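The arm that would not let go

Aleksandra Bielecka keeps a printout of the fault log in her desk drawer. It has 1396 lines and she has read all of them. "Most of it says everything is fine," she says. "That's what bothers me."

The log is from January, when a kitchen arm she was testing at Rutkowska closed its gripper on the rim of a tray and carried on squeezing. It had been told to open. According to the software it had opened. The rim cracked, a piece flew off the counter, and the arm set off for its next position with the rest of the tray still in its fingers.

I asked how long that went on. "74 seconds," she says. "I was at the other end of the room on the phone. I looked up because of the noise."

There was an emergency stop. It was on the wall behind her, and to reach it she would have had to pass within range of the arm. She pulled the plug instead, and the arm sagged onto the counter. She had a bruised wrist from moving it out of the way, and says she got off lightly.

The supplier, Futadau, put the fault down to a loose connector: the signal that reports the position of the fingers had dropped out, and the controller had kept using the last good reading. Bielecka doesn't dispute the connector. She does dispute the word "isolated", which appears in the supplier's letter 2 times.

"A cable that moves all day will come loose one day. Fine. But why does the machine believe a reading that hasn't changed for over a minute? Somebody chose that."

Testing goes on at a counter laid out much like anyone's, with a toaster and a toaster oven within the arm's reach.

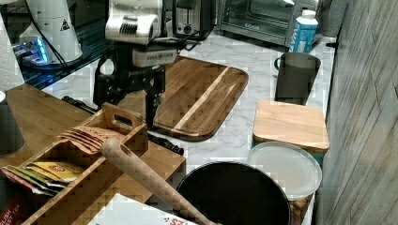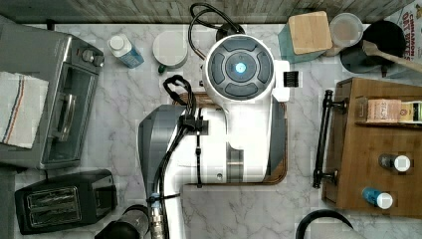
Robot arms over the kitchen counter, seen in two views.

Zofia Zawadzka runs the project, which goes by the name of Plundon, and she is more forgiving. She points to 1000 runs without a dropped signal after the connector was changed. The controller now halts if the finger reading goes stale, and there is a second stop button by the door.

"I'd rather have found it with a tray than with somebody's hand," she says.

I put it to her that a stale reading should have been caught on paper, long before anyone switched the thing on. She takes a while to answer. "Yes. It was in the risk sheet. It was marked as unlikely, and we moved on to the next row."

Who marked it? She won't say, except that the sheet was filled in jointly and that she signed it.

Bielecka is not much moved by the thousand clean runs. They were done with a new connector, she says, and the old one was good when it was new as well. She wants the test repeated with cables that have been bent for months, and with the signal cut on purpose at awkward moments — halfway through a lift, say, or just as the fingers close. So far she has been given a morning for it.

Rema, the firm that would put the arms into shared kitchens, has asked for a written account by 12th March. Zawadzka expects it to be short. Bielecka has offered to attach the log.

"All of it," she says. "They can read the lines that say everything is fine."

She still takes her phone calls in the corridor.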